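3.2 Do the chores hold up?

I started this project thinking the kitchen would be the easy part. We already had the Galindo policy stacking parts in the shop-floor tasks, and I figured putting things away on a shelf couldn't be much worse. Well, it was worse! The simulated kitchen we use throughout this section is Woltoslow, and all the runs I talk about were done with the same arm and the same two-finger gripper.
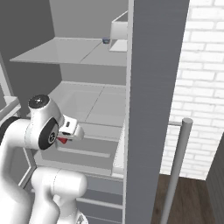
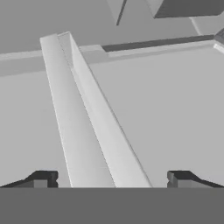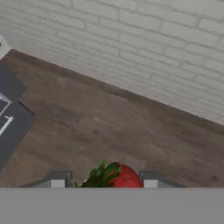 Figure 4. Simulated views from the Woltoslow kitchen. Top: the arm reaching toward the shelving unit. Middle: close view from the gripper, with a pale gray bar between the fingers. Bottom: a strawberry held between the fingers.

We ran 504 episodes in total, with a fresh layout each time, and I scored every one of them by the boring rule: the thing has to end up where the instruction says, the gripper has to let go, and the arm has to back off without knocking anything over. That last part matters a lot more than I expected. If you drop it, as the original Stellel protocol does, the numbers look great. If you keep it, we finished 140 episodes cleanly, and I had to go tell my co-authors that our nice robot was failing most of its chores.

So where does it go wrong? Mostly in the last few inches. Getting hold of small, soft-looking things was fine (I was sure fruit would be our disaster category, and it wasn't). Long, thin stuff is another story. A grasp that looks perfectly good at the fingers can leave the far end swinging into a shelf lip, and the policy has no real idea that the far end exists. We tried adding a second camera view and that helped with shelves but did nothing for drawers, which I still can't fully explain.

Drawers deserve their own paragraph, because I spent most of October on them. Pulling one open is okay. Pulling it open far enough, then remembering it's open while you go and fetch something, is where the whole thing falls apart. The policy would come back and try to place the object as if the drawer were shut, or bump it closed with the elbow on the way past. We gave it a memory window of 80 steps, up from 40 in the first version, and the elbow bumps went on exactly as before.

I should say something about Poseck here, since reviewers of an earlier draft asked. Poseck is our shop-floor set, with bins and fixtures in known spots, and the same policy does much better there. I don't read that as shop work being easier than housework. The bins never move! When we shuffled them between episodes, the gap between the 2 settings got a good deal smaller, and the failures started to look like kitchen failures, with late collisions and things released a bit too early.

My own answer to the "yet" question is no, at least for this policy and for chores with more than one step. Single pickups I'd trust. Section 3.3 goes into the retry behavior and what happens when we let the arm start over after a bad placement.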